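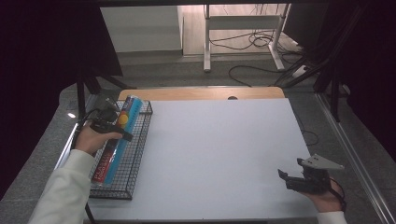

Calotden Neighborhood Pantry
Progress report to the Lakum Fund, second period
April 21, 2019

Dear Telma Domínguez,

You asked for this report to be shorter than the last one, and for the money to come before the anecdotes. I have managed the first.

The grant was meant to do two things: open the pantry on a second evening each week, and get the supper club going in the old Maldonado bakery. The second evening is running. The supper club is running too, in the sense that a bus with one door stuck is running.

The second evening

We picked Thursday after asking everyone who came in during the first month. The answers were Thursday, any day except Thursday, and whenever there is bread. Thursday won because the hall was free. Families who work day shifts had been telling us for years that a Tuesday afternoon opening was a fine service for people who were not them, and they were right. In this period we handed out 700 bags of groceries across both sessions, and the evening session is now the busier one. The line moves faster since we stopped asking people to fill in the long form. The long form was our idea, so please don't think we are blaming you.

We still run out of cooking oil. Every delivery brings plenty of canned pumpkin, and I have come to believe it is the same pumpkin, going around the county from pantry to pantry. Two recipe cards went out with it in the winter. The soup was well received. The pumpkin chili was described to me by one regular as "a lot of work to end up there."

The supper club

The first supper was planned for 30 people. We cooked for 30, set out chairs for 30, and then had the health inspector's visit moved to the same afternoon, so the meal went out in boxes from the front step. The inspection itself went well. We were asked to fit a second hand sink and to raise the bottom storage shelf off the floor. The shelf took a morning. The sink took seven weeks, most of them spent waiting for a part that the supplier, Pamirier, had marked as delivered. It had been delivered, to a dentist.

Since then the suppers have gone ahead every other week, indoors, with plates. Maximiliano Medina runs the kitchen and has cut the waste down to nearly nothing, mainly by refusing to cook anything until he has seen who is coming. This makes planning a menu hard and eating very pleasant. He would like it recorded that the oven is too small. I have recorded it in three reports now, and he is welcome to read them.

Money

We are under on rent and over on everything with a plug. The bakery's wiring had to be brought up to code before we could switch on both refrigerators, and that used up the repair line and part of the publicity line. As a result we have had very little publicity. Attendance went up anyway, which I would ask you not to mention to the person who designed our flyer.

Fuel for the van is on budget. Repairs to the van are not, but they are smaller than the price of another van, and I check that sum every time. The spreadsheet is attached, with the changes between lines marked in yellow. We need your approval in writing for the move out of publicity, and I should have asked before we did it. The electrician had a free day and I took it.

What we said we would do and didn't

The budgeting classes have not started. We had a teacher, then we had a teacher with a new job in another state. The sign-up sheet stayed on the wall for a month and drew two names, one of them mine. We would like to drop the classes and put that $100 toward bus passes, which people ask for constantly. If you would rather we kept trying, we will, but I'd expect a similar crowd.

The survey is also late. It is written, and it has been translated into Spanish, and it is too long in both languages. We are cutting it down to one page.

What comes next

Both evenings will continue through the summer. The hall closes for floor work in August, so we need another space for those weeks. The library has offered its meeting room, provided nothing smells. I am working out what that leaves us, beyond rice and the pumpkin.

We will also have the sink certificate by then. I can send a copy when it arrives, assuming the dentist forwards it.

Please let me know about the two budget changes when you can. You are welcome at any supper, and we will find you a chair near the door, where it's cooler.

Calotden Neighborhood Pantry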